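4. Den runden Tisch räumen und in Ordnung halten

So, jetzt kommt das Kapitel, wegen dem die meisten von euch wahrscheinlich hier gelandet sind. Die Schränke aus Kapitel 3 könnt ihr auch später machen, aber der Tisch im Zimmer, auf dem alles landet, was man gerade aus der Hand legt, der nervt jeden Tag aufs Neue! Ich habe meinen jahrelang nur zum Staubwischen freigeschoben, von links nach rechts und wieder zurück. Seit ich es so mache wie unten, bin ich in 18 Minuten durch, und zwar inklusive Tischdecke.

Die Reihenfolge stammt in Teilen von Arvo Koskela, der mir den Einsatz aus dem Wultine-System überhaupt erst verkauft hat. Die Hälfte seiner Tipps habe ich wieder verworfen (alphabetisch beschriftete Beutel - nein danke), der Rest steht hier.

4.1 Was ihr braucht

- den Wultine-Einsatz mit den 2 Fächern, zusammengesteckt wie in Kapitel 2
- eine flache Schale, bei mir die von Sotus, ein tiefer Teller geht genauso
- ein weiches Tuch, leicht angefeuchtet
- einen Beutel für den Müll
- einen Stift für die Haltbarkeitsdaten

Hinweis: Der Einsatz hat einen Durchmesser, der auf Tische ab 75 cm passt. Auf kleineren bleibt so wenig Platz übrig, dass man keine Tasse mehr abstellen kann. Dann lieber nur die Schale nehmen und den Einsatz ins Regal stellen.

4.2 Vorbereitung

1. Stühle vom Tisch wegziehen, damit ihr einmal ganz herumgehen könnt. Bei einem runden Tisch sammelt sich nämlich gern alles auf der Seite, an der man sitzt, und die Rückseite sieht man nie.

2. Getränke und alles, was auslaufen kann, zuerst wegbringen. Auch die halb volle Tasse. Gerade die!

3. Müllbeutel über eine Stuhllehne hängen.

4. Wenn eine Tagesdecke oder ein Vorhang bis an die Tischkante reicht, zurückschlagen. Mir ist auf diese Weise schon ein Ladekabel in die Bettritze gewandert und erst im April wieder aufgetaucht.

Achtung: Die Tischdecke bleibt vorerst liegen. Ich weiß, man möchte sie an allen vier Ecken nehmen und das ganze Zeug einfach aufs Bett kippen. Habe ich gemacht. Danach hatte ich dasselbe Durcheinander auf dem Bett und einen Knopf weniger.

4.3 Sortieren

5. Alles in die Mitte schieben, bis ein Haufen entstanden ist und der Rand ringsum frei bleibt. Sieht kurz schlimmer aus, geht aber viel schneller.

6. Verpackungen anheben und prüfen, ob noch etwas drin ist. Leere sofort in den Beutel, angebrochene Snacks mit einer Klammer verschließen und in die Küche. Nichts "erst mal" zurücklegen.

7. Kabel und Kopfhörer herausziehen, bevor ihr irgendetwas anderes anfasst, das darauf liegt. Wer zieht, wenn noch Schachteln drauf liegen, reißt alles mit. Locker zu einer Schlaufe legen, nicht um die Finger wickeln und schon gar nicht verknoten.

8. Weiche, runde Sachen (Bälle, Obst, alles, was rollt) in die Schale. Obst bitte ganz unten kontrollieren, die Druckstellen sind immer unten.

9. Was in ein anderes Zimmer gehört, neben die Tür stellen und am Ende in einem Gang wegtragen. Wenn ihr für jedes Teil einzeln lauft, findet ihr unterwegs drei neue Baustellen, so kenne ich das jedenfalls von mir.

4.4 Die zwei Fächer einräumen
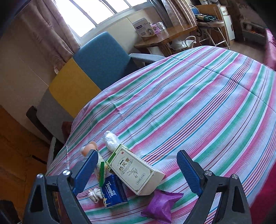 Arznei kommt bei mir grundsätzlich ins hintere Fach, und zwar immer in der Originalschachtel mit dem Beipackzettel. Taschentücher kommen nach vorn, weil man sie im Zweifel schnell braucht. Auf einem vollen Tisch liegt beides gern übereinander, so wie die weiße Schachtel mit den grünen chinesischen Schriftzeichen, die schräg halb auf dem blauen Tempo-Päckchen liegt, und genau da fange ich an: erst die Schachtel hochnehmen, dann die Taschentücher, dann die weißen Kabelkopfhörer daneben. Die lila Snackpackung läuft unter Schritt 6, die zerknitterte Plastiktüte ebenfalls.

10. Schachtel aufmachen, Haltbarkeit ablesen und das Datum groß mit Stift auf die Oberseite schreiben. Bei Packungen in einer Sprache, die ihr nicht lest, lieber in der Apotheke nachfragen und bis dahin nichts davon benutzen.

11. Taschentücher mit der Öffnung nach oben ins vordere Fach. Es passen 2 Päckchen nebeneinander, mehr quetscht.

12. Kopfhörer obenauf legen. Wer mag, nimmt dafür den kleinen Klettstreifen von Mustonen, der beim Einsatz dabei war. Meiner ist weg, ein Gummiband tut es auch.

13. Folienrollen gehören nicht in den Einsatz! Sie sind zu lang, stehen über und beim nächsten Vorbeigehen fegt man alles herunter. Ab damit in die Küchenschublade.

Achtung: Wenn kleine Kinder im Haushalt sind, gilt das hintere Fach NICHT als sicherer Platz für Arznei. Dann bitte in einen abschließbaren Schrank, ohne Ausnahme.

4.5 Tischdecke

14. Jetzt darf die Decke runter. Von außen zur Mitte einschlagen, damit die Krümel drinbleiben, und über der Badewanne oder am Fenster ausschütteln.

15. Tischplatte mit dem Tuch abwischen und trocknen lassen, sonst gibt es Ränder.

16. Decke wieder auflegen. Gestreifte Decken auf runden Tischen liegen eigentlich immer schief, da könnt ihr zupfen, so viel ihr wollt. Ich richte die Streifen inzwischen am Fenster aus und nicht am Stuhl, dann fällt es am wenigsten auf. Helle Streifen verzeihen übrigens keinen Tee. Meine Decke ist von Carnside und verträgt 40 Grad, schaut bei eurer bitte aufs Etikett.

17. Einsatz und Schale draufstellen, beides etwas hinter die Mitte, damit vorn Platz für einen Teller bleibt. Stühle wieder ran, fertig.

Hinweis: Rutscht der Einsatz auf dem Stoff, die Gummifüße aus dem Beutel mit den Kleinteilen aufkleben. Vorher den Boden entfetten. Bei meinem ersten Versuch habe ich das vergessen, da hielten sie bis zum Abend.

Wie man den Einsatz reinigt und was bei abgebrochenen Clips zu tun ist, steht in Kapitel 5.

Stand dieses Kapitels: 27. Januar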